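Picking cell notebook
4 min read

November 25, 2024

Long day on the picking cell, and I want to get it all down before I forget which screw went where. Satish and I had the arm parked and locked out by nine, coffee in hand (mine went cold, as usual), and started on the gripper, which has been bothering me since last week.

The trouble was the finger pads. They're lovely soft things when they're fresh, but these had gone shiny near the tips, and the log had a steady trickle of dropped cans. Divya changed them last in April and wrote in the maintenance sheet that they should come off every 3,000 picks for a wash and be looked at properly under the lamp. We'd let that slide, I'm afraid. So off they came, both of them, warm water and a drop of washing-up liquid, lint-free cloth, and then half an hour on the rack while we argued pleasantly about lunch. The left one has a small nick on the inside edge. It's fine for now, but I've put a pair of spares on the order to Miettinen.

While the pads were off I cleaned the finger pivots and put a tiny dab of the Wustach grease on each — tiny, please, whoever does this next! Last time there was so much that it crept down on to the packaging and Deepika spent an afternoon wiping crisp tubes.

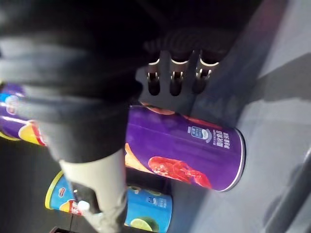 After lunch we did the wrist camera. The bracket had worked itself a little loose, enough to shift the pick point sideways, and I suspect that accounts for more of the drops than the pads do. All 6 screws are now nipped up with thread lock, going round crosswise and then once more for luck. Then I redid the hand-eye calibration with the chequered board. The first attempt was hopeless because I'd left the desk lamp on and it was glaring off the board, so I switched it off, started again and got a fit I'm quite happy with. It's saved as file 126 on the Calley controller, and the old one is still there if anybody wants to compare.

Grip force I have left exactly where Jaxon set it. Satish would like it lower for the cardboard-bodied tubes and he may well be right, but I'd sooner see how clean pads behave before we touch a second thing.

Still to do: the cable tie at the elbow is rubbing the sleeve and wants moving back a couple of centimetres. Satish, the small snips are in my top drawer, do help yourself.

— Fasil

Clikosex Workshop | Contact: Fasil Gebretsadik | © 2024 Clikosex | Back to top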